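Plan de travail en bois massif : l'huile « une seule couche » Listska, sérieux ou pas ?
Forum Clivia > Bois et finitions > Cuisine
Sujet ouvert en mai 2020

mortaise_bancale
Bonjour à tous,
Je dois refaire la finition d'un plan de travail en hêtre lamellé-collé, trois mètres et des poussières, acheté chez Greterska il y a quelques années. Il a été huilé à la pose et ensuite plus rien, je plaide coupable. Autour de l'évier c'est gris, devant la plaque ça va encore.
Chez Morais, le vendeur m'a sorti l'huile Listska en une couche, avec durcisseur. Protection « longue durée », contact alimentaire, application en vingt minutes, et on n'y revient plus avant des années. Au prix du bidon, j'ai demandé combien d'années. Il m'a répondu « des années ».
Quelqu'un l'a utilisée en vrai, sur un plan qui sert tous les jours ? Je ne cherche pas un copier-coller de la fiche produit, je l'ai lue.

Rabot_Doux
Je l'ai passée sur une table de salle à manger en février. Très beau rendu, mat, le bois ne fonce presque pas. Facile à appliquer au pad blanc. Pour moi ça vaut son prix.

mortaise_bancale
Merci, mais une table de salle à manger avec trois mois d'usage, ça ne me dit pas grand-chose sur un tour d'évier. Tu l'as déjà laissée une nuit avec une casserole mouillée dessus ?

Rabot_Doux
Non, et je n'ai pas l'intention d'essayer !

varlope21
Le coup de la couche unique, j'ai du mal. L'huile accroche sur les fibres libres en surface, admettons, et tout le surplus s'essuie. Donc il reste très peu de produit. On me dit que ce très peu protège mieux que trois couches d'huile dure classique. Peut-être. J'aimerais voir les deux côte à côte sur le même bois, poncé au même grain, au bout d'un an. Je n'ai jamais trouvé cette comparaison, seulement des photos de gouttes d'eau bien rondes prises juste après l'application. N'importe quel bois ciré fait des gouttes rondes le premier jour.

Zhuoran Meng
Je pose des cuisines. J'ai mis de la Listska sur une dizaine de plans, de l'huile dure sur beaucoup plus. Au bout d'un an je ne vois pas de différence que je pourrais jurer être due au produit. Ce que je vois, c'est la différence entre les clients qui essuient et ceux qui n'essuient pas. Et aussi le bois de bout : si la découpe de l'évier n'a pas été saturée, ça noircit par là, quelle que soit l'huile.

varlope21
Voilà, le chant de la découpe. Personne n'en parle en magasin.

Ginette-du-Haut-Doubs
Chez moi c'est huile de lin et térébenthine depuis toujours, sur l'établi comme sur la table de cuisine. Ça sent fort une semaine et après on est tranquille.

mortaise_bancale
Tranquille combien de temps ? Et la table ne poisse pas ? J'avais essayé le lin sur une planche à découper, elle collait encore au bout de 21 jours. Je l'ai finie au racloir.

Ginette-du-Haut-Doubs
Vous en aviez mis trop. On en met, on attend un quart d'heure, on essuie tout. Si ça colle c'est qu'on n'a pas essuyé.

Rabot_Doux
Du lin cru sur une surface où on pose de la nourriture, avec de la térébenthine en plus, je trouve ça bizarre de le conseiller alors qu'on chipote sur un produit certifié contact alimentaire.

varlope21
Certifié une fois sec et durci, à condition que le mélange soit bien dosé. Avec un bi-composant dosé à l'œil dans un pot de yaourt, je ne sais pas ce que vaut encore le certificat. Le lin bien sec ne m'inquiète pas plus. La térébenthine, d'accord, je m'en passerais, on peut la remplacer par rien du tout si l'huile est tiédie au bain-marie.
Et puisqu'on en est aux précautions : les chiffons imbibés de lin s'enflamment tout seuls en boule dans une poubelle. À plat dehors, ou dans l'eau. Valable aussi pour les huiles dures.

mortaise_bancale
Bon. J'ai fait un calcul bête. Bidon Listska : annoncé pour 31 m² au litre. Je n'y crois pas une seconde sur du hêtre poncé au 120, mais même en divisant par deux il m'en restera un bon fond qui va durcir dans le garage, le durcisseur une fois ouvert ne se gardant pas. Donc je paie surtout du produit que je vais jeter.

Zhuoran Meng
Ne mélangez que la quantité voulue, et prenez le petit conditionnement. Ponçage au 120 puis 150, pas au-delà, sinon le bois se ferme et il ne boit plus.

copeau_en_vrac
Je débarque avec une question voisine. J'hésite entre du hêtre uni et un lamellé à lattes de teintes mélangées, en me disant que les taches se verraient moins dessus. Sur le site de Greterska il y a 2 371 avis sur leurs plateaux et quasiment tous à cinq étoiles, laissés à la livraison apparemment, donc aucun sur la tenue. Le genre de plateau auquel je pense, clair avec des lattes brunes décalées :
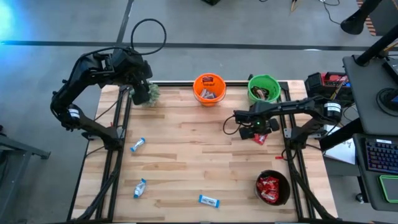
varlope21
Les avis à la livraison, je les mets directement à la poubelle, on note le livreur et le carton. Pour les taches, le mélange de teintes cache un peu le gras et le vin. L'auréole noire du fer, non. Une boîte de conserve humide oubliée sur du chêne, ça se verra quelles que soient les lattes d'à côté. Demandez l'essence exacte avant de signer, « bois massif » tout court je me méfie.

copeau_en_vrac
La fiche dit « feuillus mélangés ». Je vais leur écrire.

Zhuoran Meng
Demandez aussi si les deux faces sont traitées. Si vous n'huilez que le dessus, le plateau tuile. J'en ai démonté un qui faisait la cuvette parce que le dessous était resté brut au-dessus du lave-vaisselle.

Rabot_Doux
Je maintiens que la Listska est un bon produit et que vous la démolissez sans l'avoir essayée.

varlope21
Je ne la démolis pas, je dis que je n'ai rien vu qui justifie l'écart de prix. Si ta table est nickel dans deux ans, poste une photo et je relirai ce fil en mangeant mon chapeau.

mortaise_bancale
Je vais trancher dans le vif : une chute de hêtre du même plan, coupée en deux, Listska sur un bout (le pote du voisin a un fond de bidon pas trop vieux) et huile dure trois couches sur l'autre. Les deux derrière le robinet, là où ça trempe. Je n'appelle pas ça un essai scientifique, ce sera toujours mieux que le discours de Morais.

Ginette-du-Haut-Doubs
Et le lin ?

mortaise_bancale
En trois alors. Mais c'est vous qui me donnez le temps d'essuyage exact, pas « un quart d'heure », il fait roughly rien de la même température chez vous et chez moi.

mortaise_bancale
Pardon, mon correcteur est resté en anglais. « À peu près rien ».

Ginette-du-Haut-Doubs
Quinze minutes à vingt degrés. S'il fait frais, vous attendez que ça devienne un peu gras au doigt, et vous essuyez avec un vieux drap, pas de l'éponge.

Zhuoran Meng
Huilez aussi les chants des trois morceaux, sinon vous testerez surtout le bois de bout.

mortaise_bancale
Noté pour les chants. Ponçage ce week-end, je remets un message quand les échantillons sont en place.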